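Getting folds out of a big printed tablecloth without an ironing board?

Brelley
2022-10-01

Hi all! I've fallen hard for printed cotton tablecloths and I'm now the happy owner of four. The trouble is they come out of the cupboard with creases like a road map. I don't have room for an ironing board, and my table seats 10 with the leaf in, so these are big cloths. Is there any way to get them flat before dinner? I also worry about the colors, as one has a dark red border that I'd hate to see run.

Yung-ching Hung

Oh, you can do this right on the table! I've done it for years and I love it. Lay a thick cotton blanket down first, then the cloth, and mist it all over with plain water until it feels damp. Smooth it from the middle outward with your palms and go take a shower or something. Half the creases will be gone when you get back. Then run a warm iron over whatever is left, straight through onto the blanket. Please check that your table finish can take it (mine is old pine and doesn't care, but a friend's varnish went cloudy).

My favorites are the ones with great big animals on them, deer especially, the bigger the antlers the better. A large print hides a leftover crease beautifully, much better than a plain cloth does.

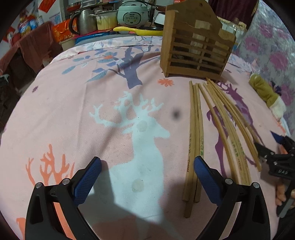
Storing them so it doesn't happen again

Roll, don't fold! I save the cardboard tubes from wrapping paper, tape two together, and roll the cloth with the print facing out. Mine stand in the corner of the closet. For the red border, wet a corner and press it on a white rag before you mist anything. If the rag stays white, go ahead.

Mikavach

Tumble dryer, damp washcloth, 7 minutes, take it out the second it stops. Works great on mine but they're polyester.

Skultadine

Seconding the rolling!! You can also hang them over a padded hanger if your closet is deep enough.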